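包装用アルミホイル Komholm 3148

製品情報|包装資材|Hinbridge

品番 3148
区分 業務用包装資材(屋内用)
材質 アルミニウム箔(両面無塗工)
仕上げ 片面つや、片面つや消し
供給形態 ロール巻き、または枚葉
最小発注単位 4巻(枚葉の場合は2箱)
受注区分 在庫品

製品の概要

Komholm 3148は、形の定まらない物品や円筒形の容器を一時的に包むためのアルミホイルです。事業所、学校、資料保管施設等における小物の仕分け、保管前の仮包装、移動時の表面保護を主な用途としています。粘着剤および留め具を必要とせず、折り込みと押さえのみで物品の輪郭に沿わせることができます。

本製品は、供給元であるBomonの規格に基づいて裁断し、Hinbridgeが検品のうえ出荷しています。現在、Hinbridgeの包装資材は276を超える施設に納入されており、本品番は仮包装用の標準品として取り扱っています。

包む前の準備

作業は、平らで安定した台の上で行ってください。木製の天板でも差し支えありませんが、砂粒や金属片が残っていると箔に穴があくことがあります。台の表面は乾いた布で拭き、包む物品に付着した水分も取り除いてください。

ホイルは、物品の周囲を一巡して端が重なる大きさに用意します。一度しわの寄ったホイルも、破れがなければ仮包装に再使用できます。その場合は折り目を無理に伸ばさず、手前から奥へ軽くならす程度にとどめてください。強くこすると折り目に沿って裂けるおそれがあります。 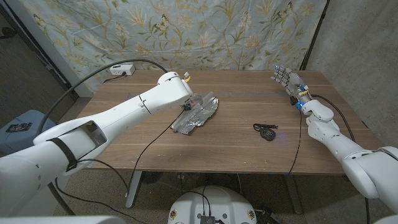

図1 木製の台に置いたしわのあるホイル。透明なプラスチック片が上に載っている。

透明なプラスチック部品など軽量の物品は、ホイルの中央付近に置いてから四辺を順に起こします。角のある部品は、角が箔に直接当たらないよう薄紙を一枚挟むことを推奨します。薄紙はThongsukシリーズの無酸紙が適合します(別売)。

コード類を同じ台で扱う場合は、包装の前にホイルの下へ入り込んでいないことを確認してください。小型のコードは束ねたうえで、別の包みとして保管することが望まれます。

包み方

円筒形や瓶形の物品は、長手方向に沿ってホイルを合わせ、合わせ目を筋状に折り返します。折り返しは端から端まで続けてください。途中で切れると、移動の際にその箇所から開くことがあります。合わせ目を上に向けて置くと、開封時に位置を確認しやすくなります。
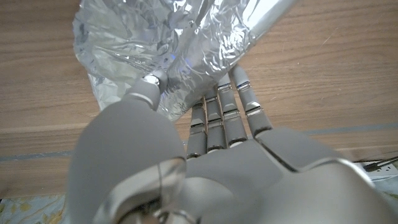 図2 細かなしわに覆われたホイルの包み。斜めに滑らかな筋が見られる。

細かなしわは仮包装の品質に影響しません。しわを嫌う用途、たとえば展示用の外装や贈答用の包装には、本製品は適しません。外観を重視される場合は、厚手の枚葉品についてお問い合わせください。

包みの両端は、内側へ折り込んで閉じるか、内容物の一部を露出させたままとするかを用途に応じて選択します。缶や筒のように端部の強度が十分な物品では、端を開けておくと内容の識別が容易です。粉末、液体その他こぼれるおそれのある物を収めた容器は、栓または蓋が閉まっていることを確認してから包んでください。

受け渡しと移動

長さのある包みは、両端を支えて持ち上げてください。中央だけを強くつかむと箔がずれ、端の折り込みが緩むことがあります。受け渡しの際は、受け取る側が一端を支えたことを確認してから反対側を離します。
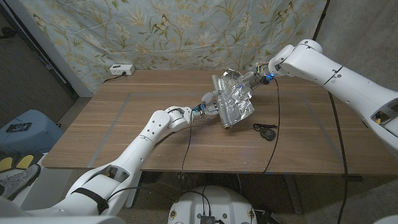
文:スヴェンヤ・シュペルリング(Svenja Sperling) Hinbridge 包装資材部
監修:フラウケ・シュテューバー(Frauke Stüber)
2025年3月8日 改訂

図3の番号は付していませんが、上に掲げた包みは、丸みのある銀色の端部がホイルの下からのぞいた状態のものです。端を開けたまま保管する場合には、次の点にご留意ください。

露出した端部には、ラベルまたは荷札を取り付けることができます。ラベルは内容物の側に貼付し、ホイルの表面には貼らないでください。しわの上に貼ったラベルは縁から浮きやすく、剥がす際に箔を破る原因となります。内容物に直接貼付できないときは、荷札をひもで結び、包みの外側に添えてください。

棚に収める際は、包みを重ねず一段に並べます。やむを得ず重ねる場合は、間に厚紙を敷いてください。保管場所は直射日光の当たらない乾燥した室内とし、酸性または塩分を含む物品との接触を避けてください。箔に変色や小さな穴が認められたときは、新しいホイルに取り替えてください。

使用上の注意

本製品は包装用として供給するものであり、食品の調理および加熱を目的とした使用は想定していません。電気を通す材料であるため、通電中の機器、差込口、露出した端子に近づけないでください。

裁断面で指を切るおそれがあります。枚葉を束から取り出す際は、端を滑らせず、面を持って一枚ずつ引き上げてください。

使用後のホイルは、付着物を除き、各自治体の分別区分に従って処理してください。薄紙を併用した場合は、紙と金属を分けて排出してください。

関連製品

Thongsuk 無酸薄紙 枚葉
Thongsuk 荷札 ひも付き
Komholm 厚手アルミシート 枚葉(受注生産)

ご注文およびお問い合わせ

見積書の発行、枚葉寸法の指定、継続納入契約については、包装資材部の受注担当(ヴォルフラム・ヴェーゲナー)までご連絡ください。ご連絡の際は、品番、数量、供給形態および納入先をお知らせください。試用見本は、一施設につき一回に限り無償で提供いたします。

枚葉の寸法区分は9月に改定を予定しています。改定前の寸法による継続納入をご希望の施設は、見積依頼書の備考欄にその旨をご記入ください。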